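## 4. What people call white when they're buying it

I went into this part of the project thinking it would be the easy bit. We had the 2314 color words pulled from the Bremness recordings, we had the maker's names for everything on the price list, and all I planned to do was line up one against the other and see how often they matched. They hardly ever did. Shoppers don't use catalog names, even when the catalog is open in front of them, and the closer a thing gets to plain white the less they use them.

Let me start with the setup. Each of the 46 households was recorded twice, once at home talking through what they wanted and once in a showroom, either in Bremness or in Walness. At home they had no samples. In the showroom they could pick up, lean on and argue over anything they liked. I counted a word as a color word if it was doing the job of one, so "milky" counts, and so does "hospital" in "not that one, it's too hospital." I left out "light" and "dark" on their own (I go over that choice in the appendix, and I'm still not fully happy with it).

### 4.1 At home

At home, white is white. People said it flatly and moved on to the price or the plumbing. When a second word showed up it was nearly always "cream," and "cream" nearly always came with a complaint attached: cream was what the old suite had been, or what somebody's parents had, or what the landlord put in. I had expected "ivory" to turn up as the polite version and it barely did. One couple used "magnolia" through a whole conversation, but for walls only, and when one of them slipped and used it for a sink they both laughed.

I should say that the home recordings are messier than the others. August was hot, windows were open, and in a few of them a lawn mower wins.

### 4.2 In the showroom

Then you put the same people among actual objects and the vocabulary goes wild! Words I had down as synonyms started pulling apart. "Cream" lost its bad name almost completely. The very households that had used it as an insult at the kitchen table were now using it for things they liked, and they gave the insult job to "yellow" or "yellowy." "Off-white" came in too - almost always from the person who was less keen on buying, which surprised me enough that I went back and checked the coding twice.

The Mac Mathúna price list gives 20 names to shades I would call white, and I could only tell a handful of them apart without the labels. Shoppers read these names out loud quite often, usually in a put-on voice, and then never said them again. I coded the read-aloud cases separately. If you fold them back in, the catalog looks far more influential than it is, and I suspect some of the earlier work on paint names has this problem.

What shoppers did instead was compare. "Whiter than that." "The same white as the tub." "Between those two." I marked 312 of these pointing phrases, and they cluster hard around the decision itself. Early in a visit people name colors. Near the end they point. Lighting may be doing part of this, as shades that look the same under one lamp look different under the next, and in Bremness I caught myself disagreeing with my own notes from the other end of the room. I took no light readings, so I can't push that any further.

### 4.3 Bremness and Walness compared

The two places differ less than I had hoped. Walness shoppers use "cream" a bit more warmly and "bone" hardly at all, and they talk longer before anybody points. It could be a dialect thing, and my Mandholm colleagues lean that way. It could also be the way each place is laid out, or plain chance with a sample this size. Figure 4 shows the Walness showroom; the sort of bowl that set off so many of the "cream" discussions is in 4b. 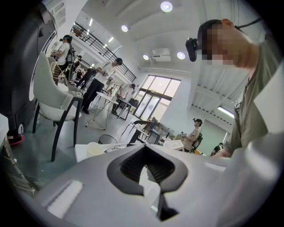 **Figure 4.** Walness showroom, (a) first view and (b) second view.
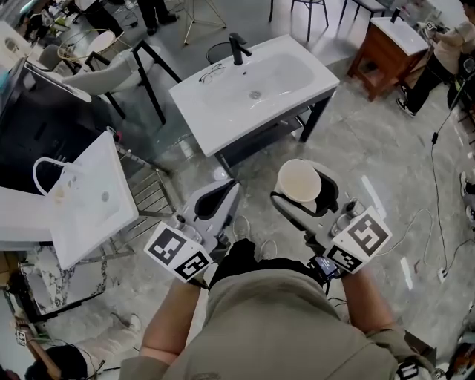 A reader of the draft at Mandholm thought I was too quick to say that "cream" had lost its bad name, and wrote that people standing next to a salesperson may simply be being polite. She would want the word followed home again after the visit, to see if the complaint comes back with it. I think she's right that I can't rule politeness out. Against it, "yellowy" was said well within earshot of staff and nobody seemed to mind, so whatever held people back did it for one word and left its neighbor alone. A third recording per household would settle a good deal of this, and the coding sheet would need a new column for who else was listening.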